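Workshop notebook, Flitholm bindery bench
8/6/26, wheat paste again, and the long business of the Charpentier ledgers

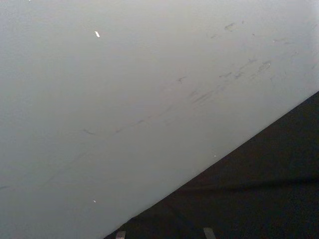
Why does the paste go thin and watery two days after it's made, even when it set up beautifully in the pan?
Enzymes in the flour keep chewing at the starch unless the paste gets properly hot all the way through and stays there a good while, so a batch that thickens early and comes off the heat too soon will slacken in the jar.

I am putting that at the top because I have now written it in three different notebooks in three different ways and still managed to forget it last week, when I was in a hurry and the phone was going. Rosine asked me the question in almost those words on Tuesday, holding up the jar and tilting it, and I gave her the answer with great confidence and then had to admit the jar was mine. She was very nice about it.

So, the batch from this morning. I went back to the old way: flour and cold water stirred together and left to sit while I had my coffee, then the rest of the water in slowly, then low heat and stirring without wandering off. It went glossy sooner than I expected and I kept going well past that, until my wrist was complaining and the spoon left a trail that took its time closing. Then into the bowl with a piece of parchment pressed right down on top so it wouldn't skin over. Pushed it through the sieve twice once it had cooled. I do love it when it comes through the mesh like that, all soft and with no grit in it (the second time through is the one that matters, the first is mostly for morale!).

Test strips: long-fibered tissue on scraps from the end of the Nernance roll, one with paste as it came, one let down with water to about the thickness of cream. The thick one cockled at the edges as it dried, and I could feel the repair with a fingertip. The thin one lies very nicely and flexes with the paper. I'll use thin for the leaves and keep the thick for the spine linings, where a bit of body is welcome.

On to the ledgers themselves. The Charpentier set is two volumes, the bigger of which runs to 464 pages, and it is the bigger one that is giving us all the grief. The sewing has gone in the first several gatherings and again toward the back, and in between it is as tight as the day it was sewn, so the book opens well in the two places where it's broken and hardly at all where it's sound. Sorcha thinks we should leave the middle alone and resew only the ends onto new supports, tying in to the old ones. I was for taking the whole thing down. We went around and around on it over lunch, and I have come over to her side, mostly on the strength of page 260, where somebody pasted in a folded tally that crosses the gutter, and which would have to come out if we pulled everything. I would not enjoy that job and neither would the tally.

Sorcha's plan, written down so I don't improve it by accident:

Lift the old spine lining with a poultice, a short section at a time, and scrape while it's soft. Don't chase the last bits of glue between the gatherings where the sewing holds.
Guard the loose folds with tissue, outermost and innermost only, unless a fold has split right through. Every fold guarded adds swell, and the boards still have to fit.
Resew front and back with unbleached linen thread, the thinner of the two we have. Link to the old kettle stitch.
New lining in tissue first, then cotton.

About the swell. I folded up a dummy out of the offcuts last October for the other job and it's still on the shelf, so I pasted guards onto half of it to see how much it would grow. More than I'd like. If we guard only where the fold is broken, I think the spine will sit inside the old boards with a bit of persuasion. If not, we talk to the owner about a shallow rounding, and I'd like to avoid that conversation because she is fond of it being flat.

The ink. Some of the columns are in a brown ink that has bitten into the paper, and around page 426 a few figures have dropped clean out and left little windows. No wet paste anywhere near those. I've made up a sheet of remoistenable tissue with gelatin, dried and cut into strips, and it's in the folder marked Leltima (that is only because it was the empty folder, please don't go looking for it under tissue). Barely damp, press, blotter, weight, leave it be. I did one small loss before I stopped for the afternoon and I'm going to look at it in the morning before I do any more. Rosine wants to learn this one, so I've promised to leave her a few of the easy ones along the bottom margin.

Other things, before I forget them. The bone folder with the chipped end has been reshaped on fine paper and is fine for scoring but don't burnish with it. The nipping press is stiff again on the last turn, needs a clean and a drop of oil on the thread. We are low on blotter, down to the cut pieces. I rang the Nernance people about another roll of tissue and they'll call back, which I have heard before, so whoever picks up the phone, it's the heavier weight we want, natural color, and please do not let them talk you into the white.

Paste is in the fridge on the left, with the date on the lid. If it smells sour, throw it out and make fresh, it's only flour. Sorcha has the small volume at her end and is cleaning the first gathering with the soft sponge. I've left the big one under light weight with the poulticed section uppermost and a sheet of silicone paper over it, so go gently lifting the board.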